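Start Listen Archiv Suche Abmelden

Betreff: Re: Zellenpaket Riviere, Testlizenz
27 Dez 2020

Hallo zusammen,

zur Anfrage aus Skolitz:

> Wir überlegen, für unsere Kleinteile das Simulationspaket Riviere
> anzuschaffen. Der Anbieter nennt 400 Euro pro Jahr und Platz.
> Hat das jemand im Einsatz? Taugt die mitgelieferte Sortierzelle
> als Ausgangspunkt oder baut man am Ende doch alles neu?

Wir haben in Nanville seit August zwei Testplätze. Die Sortierzelle ist brauchbar. Arm, Greifer, Träger, grüne Behälter und die Kisten mit den orangen Verschlüssen sind einzelne Objekte und lassen sich getrennt verschieben. Das Greifen kleiner Teile läuft bei uns stabil, solange man die Reibwerte selbst einträgt. Die Vorgaben sind zu niedrig. 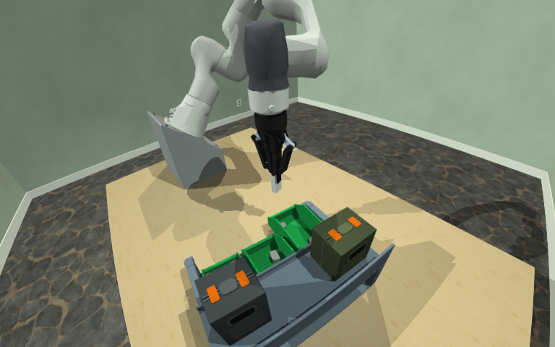

Sortierzelle, Teil im Greifer über der Platte

Mehr Arbeit macht das Ablegen. Der Kollisionsabstand ist ab Werk so groß eingestellt, dass die Bahnplanung an den Behälterrändern gern abbricht. Wir haben ihn auf 2 mm gesetzt. Seitdem kommt der Greifer dicht genug an den Rand heran, auch bei dem Behälter, der neben dem Träger steht.

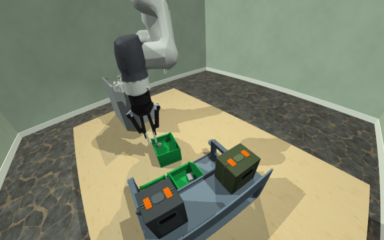

Greifer am Rand des einzelnen Behälters

Von 1.034 Durchläufen mit dieser Einstellung sind 57 abgebrochen, fast alle beim Anfahren der hinteren Reihe. Die Protokolle kann ich bei Bedarf schicken.

Wer zwei Arme braucht, muss das Zusatzmodul Lilden nehmen. Damit kommen ein Tisch und ein zweiter Arm dazu. Die Arme teilen sich eine Zeitachse, gegenseitiges Ausweichen muss man aber von Hand programmieren.
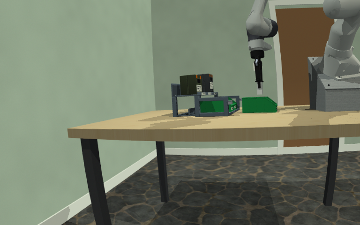 Lesezeit: 2 Minuten

Zur Frage nach dem Neubau: Die Geometrie haben wir übernommen, die Abläufe neu geschrieben. Der Import eigener Behälter geht über STEP, Farben gehen dabei verloren. Der Support antwortet, allerdings nur auf Englisch und nicht am selben Tag.

Wir verlängern einen der beiden Plätze. Lilden lassen wir vorerst weg.

Grüße aus Nanville

Ähnliche Beiträge
Reibwerte für Zweifingergreifer
STEP-Import ohne Farben
Riviere: Lizenzserver hinter Proxy
Bahnplanung bricht ab, Protokoll leer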